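Progress report to the Kestetar fund: upkeep and repair of the Brito sorting cell
Prepared by the lab operations group, Trurar
September 29, 2020

Status in short

The cell is running again. The arm has been recalibrated, the cable run has been partly redone, and the maintenance routine we promised in the proposal is written and in use. Two items are behind: the replacement of the camera mount and the floor cable cover. Spending is within the approved amount. We are asking for no new money in this period, but we would like to move a small sum from one line to another. The request is at the end.

What the cell is

As a reminder for readers who did not see the first report, Brito is one arm with a wrist, a tabletop, and an overhead depth camera. It picks small soft and hard objects out of a tray and drops them into a box with round openings. The Drunness group uses it to collect pick attempts for their grasping work. Our part of the grant pays for keeping the machine in a state where those attempts can be compared with each other from one month to the next. That covers mounting, calibration, cabling, wear parts, the objects themselves, and the log.

The arm problem in August

At the start of August the arm began to miss on the left side of the table. The misses were small at first and were put down to the objects. By the second week the arm was arriving over the box consistently off to one side, and operators were correcting for it by hand in the pick script, which we have asked them not to do. A correction in the script hides the fault from whoever does the next calibration.

We stopped the cell and checked in this order: the table, the arm base, the camera, the joints. The table had not moved against its floor marks. Two of the base bolts were under the torque we set at installation. We took all of them out, cleaned the threads, and put them back to the specified value in a cross pattern. This removed most of the error on the right side of the table and very little of it on the left.

The rest came from the elbow joint. Its zero position had shifted. We do not know when. The log shows an emergency stop in late July after the arm touched the rim of the tray, and that is the most likely cause, but the entry has no detail beyond the word "contact." We re-zeroed the joint using the alignment procedure, then ran the full calibration with the camera. After that the arm passed our check at all of the test positions, including the far left ones over the box.

The cell was down for 42 working hours in total, counting the wait for a torque adapter. The actual hands-on work was 20 hours. We now keep the adapter in the cell's own drawer.

Daily and weekly routine

The routine has been in use since the repair. Before each session the operator looks over the arm for loose covers, moves it through the slow test path with the tray in place, and watches the wrist cable as the elbow comes over the table. The tray goes back to its taped position, with the box to the left of it. The objects are tipped in and spread by hand so that they lie more or less one layer deep at the near side.
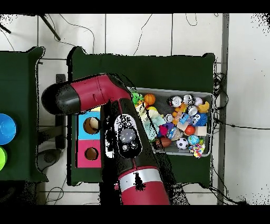

Once a week one of us repeats the short calibration, wipes down the arm and the tabletop, and checks the base bolts with the torque wrench. The paint marks we added across the bolt heads make a loose one easy to spot between checks. The short calibration takes less than an hour if the camera has not been touched. If it has, the full one is needed and the session is lost, so the camera is on the list of things that are never adjusted without asking.

Operators were slow to pick up the log. For the first several sessions entries were missing or copied from the day before. We shortened the form from two pages to half a page and this helped. The questions left are whether the test path ran clean, whether there was any contact, which objects were taken out, and whether anything was changed in software. Contact entries now need one full sentence.

Camera and depth data

The depth camera works but it is the weakest part of the cell. Edges of the arm come through broken, with patches of missing points along the casing, and the same gaps fall across the objects when the arm is over them. Drunness filters these out on their side, and for picking it has not been a serious problem, as the grasp is planned before the arm moves in. For calibration it matters more. We have gone over to taking calibration views with the arm parked, and only using the views with the arm in position as a rough check.

Part of the trouble is mechanical. The current mount flexes slightly, and we can see the drift when the ventilation is on high. A stiffer mount was due this period. The first one delivered had the wrong hole spacing and went back. The new one is on order. We plan to fit it together with the next full calibration so that the cell is only stopped once.

Cabling

The proposal listed cabling as a one-time task. It has taken longer than that. The wrist cable has been re-routed with more slack at the elbow, and the clamp that was pinching it has been replaced with a wider one. We found wear on the outer jacket but none on the conductors, and the cable stays in service under watch.

The cables between the arm, the camera, and the controller are still not in order. The ones on the floor run loose, and the bundle at the side of the table needs to be taken apart, labeled, and tied up again. We have held off on this for a plain reason: unplugging the bundle means a restart and a full calibration. It will be done during the camera mount stop. The floor cover has been measured but not bought.

Objects and tray

The object set is ordinary toys, chosen by Drunness for a mix of shapes and surfaces: balls of several sizes, plush animals, spiky rubber items, blocks. Keeping the set constant has been more work than expected. Soft items shed fiber, which ends up in the gripper pads, and the rubber ones pick up dust and get slippery. Everything washable is now washed every second week. The plush ones are brushed.

Items that tear or lose their shape are replaced with the same item where we can get it. Where we cannot, the substitute gets a new number in the list, so that results with the old and new object are not mixed. The wire tray has held up well. The box took some knocks at its openings before the recalibration and has been checked for loose panels. It does not need replacing yet.

Results against the plan

We committed to having the cell available for 300 operating hours over the grant year. We expect to meet this, even with the August stop, provided the mount work takes no more than the time set aside for it. Since the repair the cell has completed 51 sessions. None was ended early by an arm fault. A few were cut short for other reasons, mostly software updates on the Drunness side and one power interruption in the building.

The written maintenance guide was due at the end of this period and is attached. It covers the daily and weekly routine, both calibrations, and the joint re-zeroing. The section on the gripper is thin -- we have not had to open the gripper so far, and we did not want to write instructions for work we have not done. We will open it at the next stop, replace the pads, and write the section then.

Money

Spending on parts is below plan, mainly because the camera mount has not been paid for. Spending on labor is above plan because of the August repair. Taken together the two lines are within the amount approved for the year.

We ask Kestetar to let us move the unspent part of the tray and box line to labor. It would pay for the cable work, which needs two people for safety while the arm is being moved by hand. If this is not possible the work will still be done, but by one person with the arm locked in its parked position, and it will take longer.

Next period

Fit the new camera mount. Take apart, label, and re-tie the cable bundle, and lay the floor cover. Open the gripper and replace the pads. Run the full calibration and compare it with the one made after the August repair. Send Drunness the updated object list.

We also want to look at a softer limit on arm speed near the tray rim. The present limit is the one set at installation, and if the July contact was what moved the elbow zero, it is too high for that part of the table. Drunness has been asked how much a lower speed would cost them per session and has promised figures with their next data delivery.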